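Tetberg Residence — Shared Laundry Room
Safety and Inspection Checklist, with Inspector's Comments
Date of inspection: 2024-10-06
Inspected by: Volker Wunderlich
Reviewed by: Ronaldo Damasceno, Building Services
Previous inspection: January

Scope

This checklist covers the front-loading washing machine, the floor in front of it, the laundry basket and the water and power connections. Each item is marked Satisfactory, Attention Needed or Not Checked. Items marked Attention Needed are entered in the Brilbridge maintenance log on completion of the form.

1. Floor and access

1.1 Floor in front of the machine clean and free of spilled detergent. Satisfactory.

1.2 Door can be opened fully without striking a wall or fixture. Satisfactory.

1.3 Route from the machine to the room exit kept clear. Attention Needed.
Comment: A folding drying rack was leaning against the wall beside the exit and narrowed the opening. It was moved to the storage closet during the visit. Residents should return the rack to the closet after use.

2. Washing machine, exterior

2.1 Cabinet level and stable when pushed at the top corners. Satisfactory.

2.2 Door closes and latches without force. Satisfactory.

2.3 Door glass free of cracks and chips. Satisfactory.

2.4 Labels on the front panel in place. Satisfactory.
Comment: The blue and white label at the lower left of the front is still attached. It is not to be removed or covered with notices.

2.5 Access cover at the lower right closed flush with the panel. Satisfactory.
Comment: The cover is opened by Building Services only. The filter behind it was cleaned at this visit; one coin and a quantity of lint were removed.
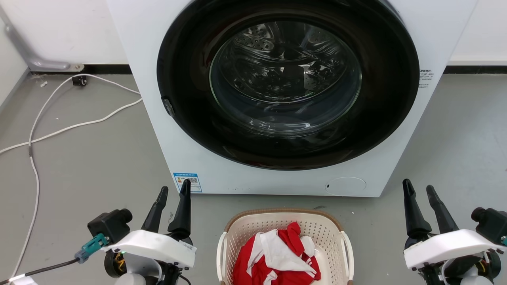
Should the door be left closed when the machine is not in use?
Leave it slightly open after the last load of the day so that the drum and seal can dry, and close it only where small children may enter the room unaccompanied.

3. Drum and door seal

3.1 Drum checked by hand for coins, pins and other loose objects. Satisfactory.

3.2 Folds of the door seal wiped and free of residue. Attention Needed.
Comment: Light gray residue in the lower fold. Wiped at the visit. The cleaning contractor, Adomaitis, has been asked to add the seal to its regular list — the drum alone is not sufficient.

3.3 Drum turns freely by hand, without scraping. Satisfactory.

4. Water and power

4.1 Inlet hose free of bulges, kinks and corrosion at the fitting. Satisfactory.

4.2 Drain hose secured and not crushed behind the cabinet. Satisfactory.

4.3 Plug fully seated; no extension cord in use. Satisfactory.

4.4 Shutoff valve turns and is reachable without moving the machine. Attention Needed.
Comment: The valve turns but is stiff. Replacement is requested under work order 17 and should be completed before the next inspection.

5. Laundry basket and handling of clothing

5.1 Basket free of cracks and sharp edges, including the holes in the walls. Satisfactory.

5.2 Rim firmly attached on all sides. Satisfactory.

5.3 Basket placed directly in front of the machine only while loading or unloading. Satisfactory.
Comment: A basket left on the floor is a trip hazard. At all other times it belongs on the lower shelf.

5.4 Colors checked before washing. Attention Needed.
Comment: Garments that combine red and white, sports shirts in particular, are to be washed in cold water and kept apart from white loads. Pockets are emptied and zippers closed before loading. 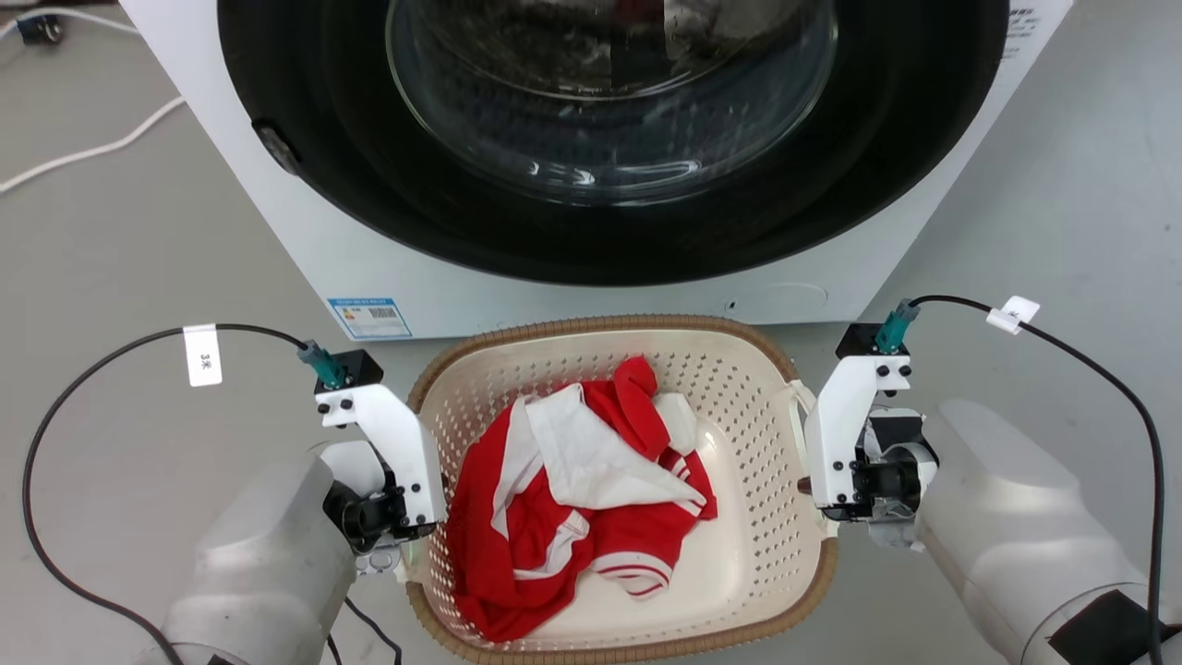 6. Follow-up

6.1 Work order 17, shutoff valve: open. Assigned to Building Services.

6.2 Door seal cleaning: pending written confirmation from Adomaitis.

6.3 Reminder about the drying rack: to be posted on the room notice board by R. Damasceno.

Room approved for continued use.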